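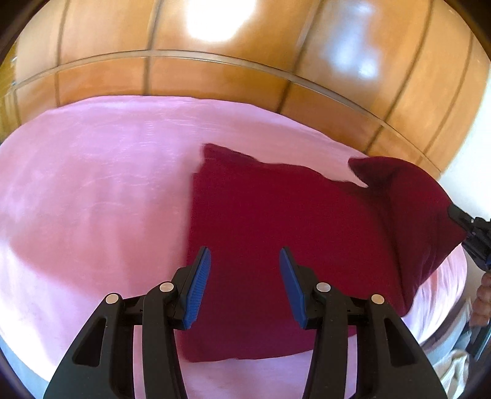 Dark red pillow, Mirnura open day, April 24, 2019

I went to the Mirnura open day because I need a new pillow and am tired of reading that each one will change my life. The works is on the Petkov estate, at the far end, past the tyre place. Parking was free but you had to ask twice where it was.

We were taken round by Špela Hodžić, who runs the filling floor and was the best thing about the visit. She answered what she was asked. When a man wanted to know if buckwheat husks cure headaches she said no, they make a pillow heavy and some people like that. The leaflet in my hand put it rather differently.

The filling line does 700 pillows a shift, or did on the board by the door. Feather goes in by weight, 585 grams for the medium and 100 more for the firm. I asked why the firm costs nearly twice as much for that bit of feather. The casing is better, I was told. I felt both casings and couldn't tell them apart, though my hands were cold.

Next came the sleep talk, given by Colton Ross from the sales side. Forty minutes in a warm room after a sandwich. He had a chart showing people who slept better on the Dallberg, their top model, and I asked how many people had been in it. He said he would find out. I left my email address and have heard nothing so far.

The washing demonstration was more use. They wash at 40, dry low and slow, and shake the pillow halfway through. My mother did the same with a tennis ball in the drum, and her pillows lasted for years.

The shop at the end had seconds from the Movosby range in a wire bin, most with crooked piping. I bought one. It is a decent pillow, a bit flat on the left. My neck feels the same as it did before.

There is another open day in July. Go for the filling floor, skip the talk, and take your own lunch.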